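Süßwarenarchiv Griltholm
In den kommenden Beiträgen berichten wir über die Erschließung des Bestandes Itov. Es geht um die Geschichte einer Eiswaffel, die unter dem Namen Waver verkauft wurde, und um die Unterlagen des Betriebs, der sie hergestellt hat.

Der Bestand umfasst 1.949 Verzeichnungseinheiten. Dazu gehören Rezepturbücher, Lohnlisten, Schriftwechsel mit Lieferanten, Druckvorlagen, Verpackungsmuster und die Protokolle der Gesellschafterversammlungen. Filme oder Tonaufnahmen sind nicht überliefert.

Die Firma Itov begann als Waffelbäckerei. Sie belieferte Konditoreien und Eisdielen mit Hörnchen, Fächern und flachen Deckwaffeln. Eigenes Speiseeis stellte sie zunächst nicht her. Im ältesten Lieferbuch sind ausschließlich Backwaren verzeichnet.

Der Schritt zum fertigen Eisprodukt fiel in die späten Fünfzigerjahre. Den Anlass bildete der Verlust eines Großabnehmers, der seine Waffeln künftig selbst backen ließ. Die Kündigung des Liefervertrags liegt im Original vor, ebenso der recht förmliche Antwortbrief der Geschäftsleitung.

Der Waver bestand aus einer Scheibe Vanilleeis zwischen gewellten Waffelplatten. Die Wellung hatte einen technischen Zweck: Eine glatte Platte weichte am Eis in der Lagerung durch, die gewellte lag nur mit den Kämmen auf. Das Backeisen dafür wurde im eigenen Haus entworfen.

Zum Namen: In der Literatur wird gelegentlich angegeben, er leite sich vom englischen Wort für Welle ab. Die Akten stützen diese Deutung nur zum Teil. In den ersten Entwürfen steht »Waffer«, später »Wafer«, und erst in der Anmeldung der Marke findet sich die Schreibweise Waver.

Ob die Änderung auf einen Einwand des Markenanwalts oder auf einen Lesefehler der Druckerei zurückgeht, lässt sich anhand der Unterlagen nicht entscheiden. Für beide Annahmen gibt es Randbemerkungen, die einander widersprechen.

Die Ausstattung der Verpackung folgte anfangs keinem festen Muster. Erhalten sind Einwickelpapiere in Gelb, in Hellgrün und in einem kräftigen Rot, die offenbar nebeneinander im Handel waren. Eine Zuordnung der Farben zu Geschmacksrichtungen bestand nach Ausweis der Preislisten noch nicht.

Das änderte sich mit dem Auftreten eines Mitbewerbers. Die Firma Montecinos brachte eine Eiswaffel in nahezu gleicher Form auf den Markt, zu einem niedrigeren Preis und mit einer gezeichneten Figur auf dem Papier, einem Seehund mit Matrosenmütze.

Die Wirkung auf den Absatz ist in den Monatsberichten gut nachzuvollziehen. In Freibädern und an Kiosken verlor der Waver deutlich, im Lebensmittelhandel dagegen kaum. Die Vertreter führten dies übereinstimmend auf die Figur zurück, nach der Kinder ausdrücklich verlangten.

Itov reagierte mit einem Preisausschreiben. Gesucht wurde eine eigene Werbefigur. Die eingesandten Zeichnungen sind leider nur in einer Auswahl von 54 Blatt erhalten. Sie zeigen überwiegend Eisbären und Pinguine, daneben einen Hasen auf Schlittschuhen.

Gewonnen hat keine dieser Figuren. Die Geschäftsleitung entschied sich für einen hauseigenen Entwurf, einen Bäckerjungen mit Schal. Er erschien auf den Papieren der folgenden zwei Verkaufsjahre und wurde dann ohne weiteren Vermerk fallen gelassen.
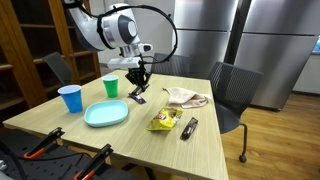

Griltholm, 6. November 2021
Wir setzen die Reihe fort mit den Geschmacksrichtungen, zu denen uns nach den ersten Beiträgen mehrere Zuschriften erreicht haben. Für die Hinweise, besonders zu den regionalen Sorten, danken wir.

Belegt sind für den Waver die Sorten Vanille, Schokolade, Erdbeere, Haselnuss und Mokka. Zitrone wurde erprobt, ging aber nicht in den Verkauf. Im Rezepturbuch ist dazu vermerkt, die Säure greife die Waffel an und der Geschmack sei »nach einer Woche stumpf«.

Mehrfach gefragt wurde nach einer Sorte Waldmeister. Ein Nachweis dafür fehlt im Bestand Itov. Möglich ist eine Verwechslung mit dem Erzeugnis von Montecinos. Unterlagen dieses Unternehmens verwahren wir nicht, und über ihren Verbleib ist uns nichts bekannt.

Haselnuss war die teuerste Sorte und zugleich diejenige mit den meisten Reklamationen. Beanstandet wurde fast immer die Körnung. Die Firma wechselte daraufhin die Mühle und nahm eine feinere Einstellung vor, wogegen wiederum ein Teil der Kundschaft schriftlich protestierte.

Zur Familienpackung: Neben der einzeln gewickelten Waffel gab es einen Karton für den Hausgebrauch. Er enthielt Waffelplatten und einen Eisblock, der zu Hause aufzuschneiden war. Die beigelegte Anleitung empfiehlt ein in warmes Wasser getauchtes Messer.

Die Familienpackung setzte ein Gefrierfach voraus und kam insofern zu früh. Der Vertrieb verzeichnete hohe Rückläufe aus ländlichen Gebieten. Nach der zweiten Saison wurde sie eingestellt und Jahre später unter demselben Namen mit besserem Ergebnis neu aufgelegt.

Besonders dicht ist die Überlieferung zur Kühlkette. Die Fahrer hatten für jede Tour ein Temperaturblatt zu führen. An diesen Blättern lässt sich ablesen, welche Strecken im Hochsommer Schwierigkeiten bereiteten und wo die Ware vor der Auslieferung umgeladen werden musste.

Im Januar ruhte die Eisproduktion regelmäßig. Die Belegschaft wurde in dieser Zeit in der Waffelbäckerei eingesetzt, die weiterhin für Dritte arbeitete. Die Lohnlisten weisen dafür einen eigenen Tarif aus, über den mit dem Betriebsrat wiederholt verhandelt wurde.

Der Streit mit Montecinos wurde schließlich vor Gericht ausgetragen. Gegenstand war die Wellenform der Waffel. Itov machte geltend, sie sei für das Publikum ein Kennzeichen der Herkunft. Die Gegenseite hielt sie für technisch bedingt und deshalb für frei verwendbar.

Das Verfahren endete mit einem Vergleich. Montecinos durfte die Wellung beibehalten, verpflichtete sich aber, auf die Farbe Gelb zu verzichten. Aus dieser Zeit stammt die Festlegung des Waver auf das gelbe Papier, das vielen Zuschriften zufolge am stärksten in Erinnerung geblieben ist.

Eine Frage betraf das Gewicht. Die Einzelwaffel trug auf dem Papier lange keine Angabe. Für den Eisblock der Familienpackung nennt die Rezeptur 200 Gramm. Spätere Packungen führen zusätzlich eine Angabe in Millilitern, die mit der Umstellung der Abfüllung wechselte.

Das Ende der Marke verlief unauffällig. Nach dem Verkauf der Eisabteilung führte der Erwerber den Waver noch eine Zeit lang im Sortiment, verlegte die Herstellung und ersetzte die gebackene Waffel durch einen weichen Keks. In den Preislisten danach fehlt der Name.

Die Waffelbäckerei bestand unter der Firma Itov weiter und wurde erst bei der Aufgabe des Geschäftsbetriebs geschlossen. Bei dieser Gelegenheit gelangten die Unterlagen in unser Haus. Ein Teil der Backeisen wurde mit übernommen, darunter das Muster für die gewellte Platte.

Der Erhaltungszustand ist unterschiedlich. Die Einwickelpapiere sind mit einer Wachsschicht versehen und haften aneinander. Sie werden derzeit einzeln getrennt und in säurefreie Mappen umgebettet. Bis zum Abschluss der Arbeiten können sie im Original nicht vorgelegt werden.

Die Rezepturbücher sind im Lesesaal einsehbar. Wir bitten um vorherige Anmeldung unter Angabe des Forschungsvorhabens. Für die Personalunterlagen gelten die gesetzlichen Schutzfristen. Anträge auf Verkürzung sind schriftlich an die Archivleitung zu richten.

Reproduktionen der Druckvorlagen werden auf Antrag angefertigt. Für eine gewerbliche Verwendung ist zuvor die Rechtslage zu klären, denn die Wortmarke wurde nach unserer Kenntnis nach dem Verkauf der Eisabteilung noch mindestens einmal übertragen.

Ein Nachtrag zum Seehund: Aus dem Kreis der Leserschaft wurde uns ein Sammelbild angeboten, das die Figur von Montecinos mit einem Ball zeigt. Wir prüfen die Übernahme. Weitere Stücke dieser Art, auch beschädigte, sind für die Vergleichssammlung von Interesse.

Gesucht werden außerdem Kioskschilder, Eiskarten und Fotografien von Verkaufsstellen, auf denen der Waver zu erkennen ist. Wir bitten, Objekte nicht unaufgefordert einzusenden, sondern zunächst eine kurze Beschreibung mit Angaben zur Herkunft zu übermitteln.

Korrektur zu einem früheren Beitrag: Das Backeisen wurde zwar bei Itov entworfen, gegossen wurde es jedoch auswärts. Die Rechnung der Gießerei lag in einer falsch beschrifteten Mappe und ist inzwischen dem Schriftwechsel mit den Lieferanten zugeordnet.

Der nächste Beitrag der Reihe behandelt die Vertreterberichte und die Frage, wie Kioske bei der Aufstellung von Kühltruhen unterstützt wurden. Rückfragen zum Bestand Itov beantwortet der Lesesaal des Süßwarenarchivs Griltholm.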